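The trouble with the decluttering industry, according to Javiera Tapia

Javiera Tapia spent nine years selling people boxes to put their things in. She has not bought one since she quit.

"I have drawers," she says. "They came with the apartment."

Tapia ran the home line at Buvlow until last March, writing the little booklets that came folded inside the lids. If you ever read that you should hold each sweater and ask whether it fits the life you want, there is a decent chance she wrote it. She says she wrote it on a train, in a hurry, and that she was thinking of a different client's yogurt campaign at the time.

I went to see her because I had read one too many articles claiming that a tidy house lowers your stress, fixes your sleep and saves you money. I wanted to know if anyone in the business believed it.

"Some did," she says. "The ones who believed it most had the most stock in their garages."

She is careful about the stress claim. People feel good after they clean a closet, she says, and she doesn't doubt them, because she feels good too. What she doubts is the next step, where the good feeling becomes a reason to buy a matching set. At Buvlow the team once sent a survey to 1,073 customers who had finished the company's "clear home" plan. The question about whether they felt calmer made it into the booklet. The question about whether the closet was still clear six months later was dropped.

"I asked where it went. I was told it had confused people." She shrugs. "It's a yes or no question."

I ask if the products themselves are any good.

"A bin is a bin. You can't really do it badly. But we charged you 20 dollars for one, and we told you it would change your mornings." 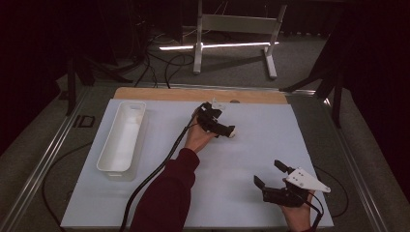
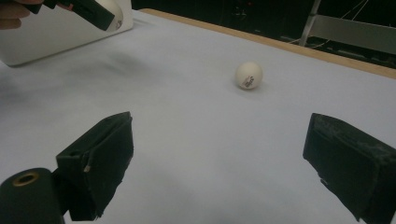

Her old colleague Corentin Chauvin disagrees with a fair amount of this. He still works in the field, at a smaller outfit called Vernomero, where he visits people at home and helps them sort out kitchens and spare rooms. I called him a week later, partly to check her story about the survey. He remembers it the same way, though he thinks she makes too much of it.

"Javiera wants it to be a con," he says. "Mostly it's people who are tired and would like somebody to come over and help. I come over and help. What's the crime?"

I put it to him that he also gets a cut when clients order from the catalog. He says yes, a small one, and that he tells them. When I ask how small, he says he would have to look it up. He had not looked it up by the time I finished writing this.

Tapia laughs when I repeat the conversation to her, but she doesn't go after him. Chauvin is the part of the trade she would keep, she says – a person in your kitchen for two hours who doesn't mind touching the sticky shelf. It's the rest she would throw out. The 2 a.m. ads. The before and after pictures, which in her experience were often taken in the wrong order, since it was easier to mess up a clean room than to clean a messy one.

I don't know how much of that to believe either. She is writing a book, and a book like this one needs a villain. I asked if it would come with a checklist at the back.

She took a while to answer. "The publisher would like one," she said.

Her own place is neither bare nor messy. Mail on the counter, a coat over a chair, a bike that blocks the bathroom door. She moves the bike whenever she needs the bathroom and then moves it back. I asked whether that annoyed her.

"Every day," she said. "But what would I buy?"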